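Gurnov Two-Arm Teleoperation Kit: Review
By Berwyn Prothero

We use cookies to improve your experience. Accept | Manage preferences

The Gurnov kit ships as two follower arms, two leader arms and a recording package. I ran it for 16 sessions in November, all of them on paper folding, a task that exposes slack in the joints faster than block stacking does.

Assembly took 5 hours with the printed manual. The leader arms are light enough to move with two fingers, and the followers track them with a small lag that stops being noticeable after the first session. Fast wrist rotation is the exception. The follower overshoots by a few degrees and settles late, and the recorded demonstration includes the error.
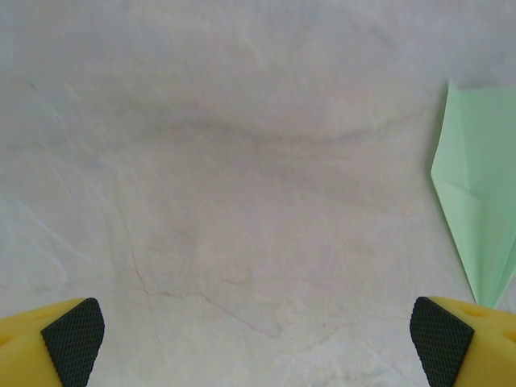 Green paper, wrist view; pale green patch, fixed view.

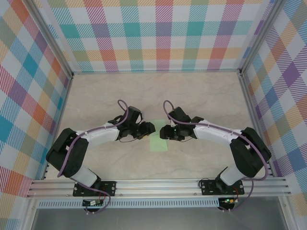 Grip force is set by a single slider in the software, with 6 steps. Step 2 held a folded sheet without marking it. Step 1 dropped it. Anything higher left a dent along the crease. I would prefer a continuous setting, or one per hand, as the holding hand and the creasing hand need different values.

There is no force feedback on the leaders, so the operator works by eye. Pressing a crease flat means watching the wrist feed and learning how far the handle travels before the fingertips reach the table. My first 2 sessions were unusable for training on that account. The rival Hirneo set has feedback on the trigger, but its wrist joint is coarser and I would not swap.

Recording is the strong part. A foot pedal starts and stops an episode, a second press discards it, and the joint data and video stay aligned. Export to the Gough format worked the first time. Playback of a recorded episode on the followers is accurate enough to check a calibration, provided the sheet starts in the same place.

Spare grip pads come from Rirbridge only, and mine took 16 days to arrive.

Rating: 4/5

Share 16 | Comments 6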